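3.2 Frame size and reported comfort

Wearers kept a diary of each pair of sunglasses for 15 days in August. Of the 609 entries returned, most came from people who owned at least one oversized pair – often an older one passed down by a relative. Ayaaba found the same habit among buyers in Tumau. Large frames were rated better for glare but worse for slipping on the nose. Entries with no frame width were left out.
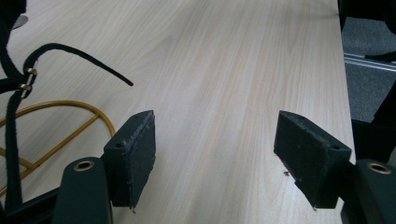 Figure 2. Tabletop with a pale wood-grain surface.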